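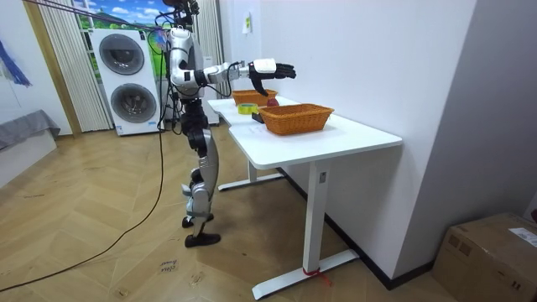
Handout 2 - sorting a work surface with baskets
Plandesen short course, room 436. Bring this sheet back in September.

Last time: clearing floors. Today only the desk top, everything else waits.

Terms
Home = where a thing lives. Stray = anything lying on the surface with no home yet (fruit, a roll of tape, a slip of paper).
Basket = open top, no lid. Wicker is fine. Size follows whats going in it, so two sizes on one desk is OK.

Method
Set baskets first, toward the wall. Keep the front edge free for hands. Then strays, one at a time. 10 minutes max, then stop wherever you are.
Food goes back to the kitchen - never in with tape and paper.
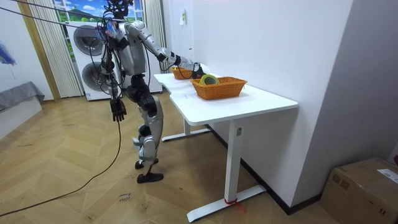 BASKET PLACEMENT
Two on one table is plenty. Leave a gap you can acutally reach into. For the exercise use the Mondthorpe checklist, items 1 to 5, skip the rest.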